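Speaker notes: Looking after a shared workshop floor
Usha Sastry
Talk for the Prellotmont makers' evening, August

Before starting
Lights up, door wedged. Handouts are on the chair by the entrance. Ask people at the back if they can hear. Start at ten past seven, whoever is still parking.

Opening
Say who I am. I look after the building side of the Hurkine workshops and have done since we moved out of the old dairy. I am not a flooring contractor. Everything tonight comes from one building with a concrete slab laid in the sixties and a lot of people walking on it.

Tonight is about floors: dust, damp, cracks, mats and paint, in that order. Questions as we go are fine, but keep the underfloor heating ones for the end or we will never get to paint.

Dust
Bare concrete sheds. If you sweep in the morning and there is grey powder by teatime, the surface is breaking down and sweeping harder will not help. Dry brushing puts most of it in the air. We changed to a vacuum with a wide floor head and a damp mop at the end of the day.

Mention the hardener. We used Mumirell, two coats, a day apart. It soaks in and goes off slowly, so the room was shut for most of a week. It cured the dusting in the main room. It did very little in the corridor, where somebody years ago had spilt oil, and we ended up grinding that part back.

Damp
Tape a square of clear plastic to the slab, all four edges, and leave it overnight. Water on the underside means it is coming up through the floor. Water on top means the room is humid and the floor is cold. These need different cures and people mix them up all the time, including me the first winter.

Tell the gutter story here. Short version: I spent £193 on a dehumidifier and the trouble was a blocked downpipe on the other side of the wall.

Cracks
Pencil a line across each end of the crack and write the month beside it. If it has grown past the line by the next season, get someone in to look. If it hasn't, clean it out, fill it and leave it alone. Hairline cracks near the door have been there longer than any of us.

Joints are a separate matter. They are meant to move. Use a flexible filler, never mortar.

Mats
Most of the complaints I get are about sore feet and dropped parts, and a mat deals with both. Buy the biggest piece you can get through the door. Small mats creep apart, the edges curl, and then you have a trip hazard with a trolley heading for it. Black hides scuffs but it also hides black screws, so sweep it with a magnet before you vacuum.

Lift a corner every couple of months and check for damp underneath. Rubber can also stain paint, so if you are doing both, paint first and give it a full month.

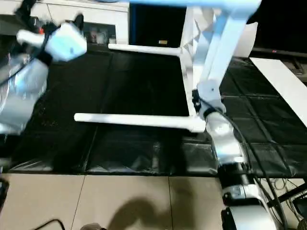 Paint
Only after the damp test. We painted the store too early and it came up in sheets.

The Wiriya paint we use now is a two-part one. Once mixed you have less than an hour, so mix half tins. Total for the store came to almost £200, including rollers we threw away. Walkways in yellow, everything else in mid grey. White looks lovely for a fortnight.

Questions
If it goes quiet, ask who has a wooden floor upstairs and how they cope with noise. Heating questions now. Point people to the handout for the damp test. Chairs back against the wall, and we need to be out by nine.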